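Chapter 7
The Counter: Storage, Workbench or Both?
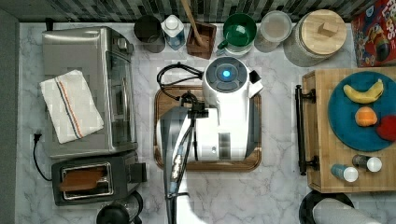

Ask a designer what a kitchen counter is for and you will hear the word "prep." Ask the counter and you will get a different story. Most of its life is spent holding things up: the toaster, the mug that belongs in the cupboard, the cereal that was put down on Saturday and has since become a resident.

Danica Atanasov, whose household surveys we will lean on throughout this chapter, spent a winter visiting kitchens in the town of Umthorpe. She went in expecting to study cooking. She came out with 223 pages of notes on objects, very few of which were being cooked with at the time. Her favorite kitchen had 17 things on the counter and one clear patch the size of a dinner plate, where a family of five made all its sandwiches.

Atanasov sorts what she found into two groups. "Settlers" have a fixed spot, usually against the backsplash: canisters, jars, the holder with the wooden spoon in it. "Drifters" have no spot and therefore take any. A folded towel is a drifter. It will come to rest on the nearest flat top, and a toaster oven has a very inviting one. (The manual has views on this. Please read yours.)

Cords make up a third group, which she calls "weather." They arrive with the appliances and spread across whatever space was left.

The cutting board deserves special mention. It is bought as a work surface, and in many homes it ends up as a stand for a machine, at which point the onions get chopped on a plate. We will return to the onions in Section 7.3.

By the end of this chapter you should be able to draw a counter map, tell a settler from a drifter, and work out how much usable space a kitchen has left. You will need a pencil, a tape measure and a counter in its natural state. Do not tidy first. Students always tidy first, and their maps are lovely and of no use to anyone.

7.1 Drawing the Map

Start at the wall and work forward.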